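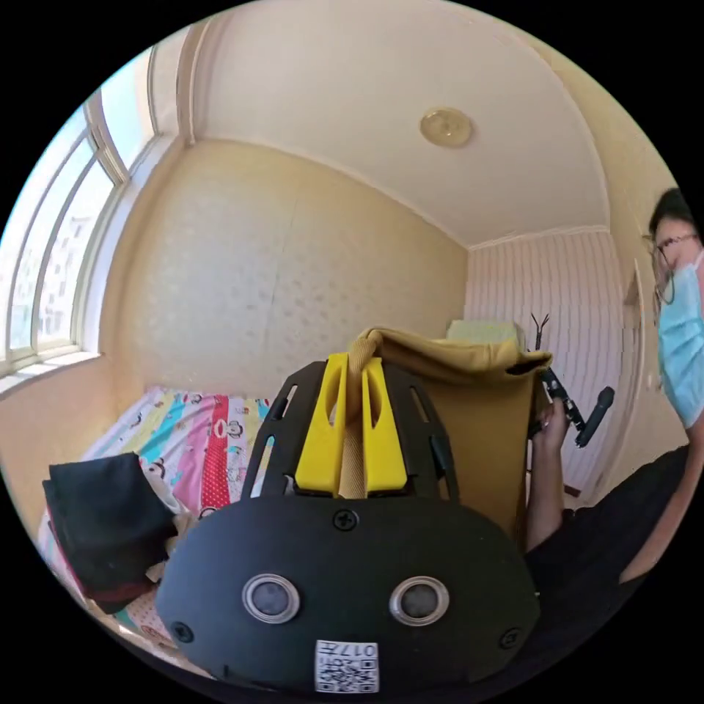
Stilgate House Residents' Group
Minutes of the bedroom storage and laundry meeting
Held in the ground floor lounge, Tuesday, 7:00 p.m.

1. Minutes of the previous meeting
Accepted with one correction. Under item 5, "spare bedding" should read "spare bedding and pillows."

2. Matters arising
The window locks on the Reltindale side have been checked. Two are stiff and have been reported. The replacement key for the linen cupboard has not arrived.

3. Small bedrooms: clothes and bags
The meeting reviewed how clothing is sorted in the small bedrooms. At present the bed is used as the folding surface, over whatever cover is on it. This was accepted as the normal method, the rooms having no space for a table. Fabric bags may be kept in the room. Bags with a top flap are to be emptied before they go to storage.

It was agreed that folded clothes should be moved off the bed the same day. One member asked for an exception during school breaks. Not agreed.

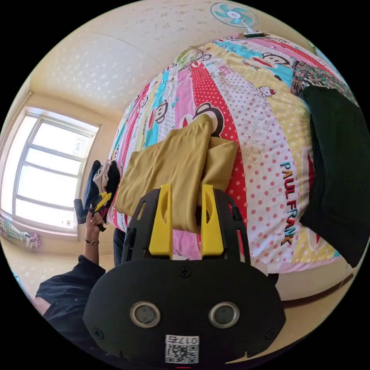
Stilgate Minutes, No. 97, page 4

4. Bed covers
Patterned covers stay with the room they were issued to. The striped cover with the monkey faces is not a shared item and is to be left off the exchange list. Plain blankets may be exchanged as before. Green blankets kept folded on the bed count as in use and are not to be collected.

5. Fans
Small electric fans are allowed at the end of the bed on a firm base. Cords must not run under a quilt or blanket. A request to buy fans in bulk from Shiferaw was held over until prices are in.

6. Folding of T-shirts
The draft laundry sheet calls for T-shirts to be laid flat, sleeves out, before the first fold. Two members found this hard to do on a soft bed, where the shirt slides toward the edge and a sleeve drops over the side.
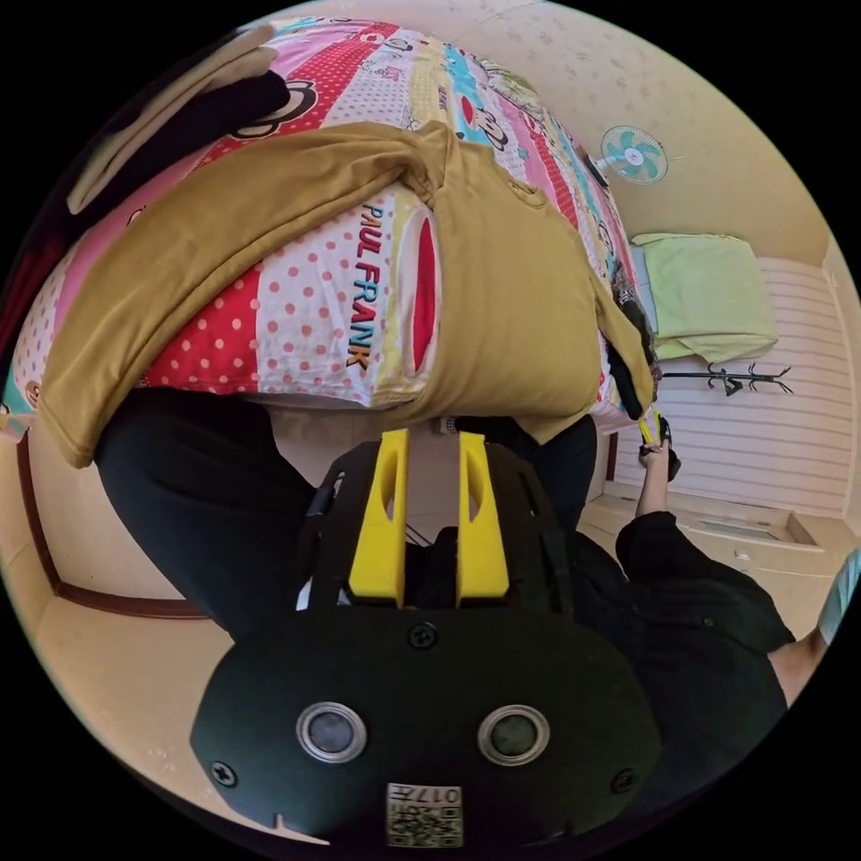 The wording was changed to "laid as flat as the surface allows." The neck is to be placed toward the pillow end and the hem pulled straight before the sides are turned in. Folding boards were considered and rejected on grounds of storage. The revised sheet will be posted inside the cupboard door in room 318.

7. Budget
The laundry and bedding line stands at 3000 for the year. No change was proposed. The quote from Pratesholm for cupboard shelving was received and will be compared with one other before the next meeting.

8. Other business
Lost socks to go in the tray by the dryer. The tray will be cleared at the end of May.

Meeting closed at 8:10 p.m.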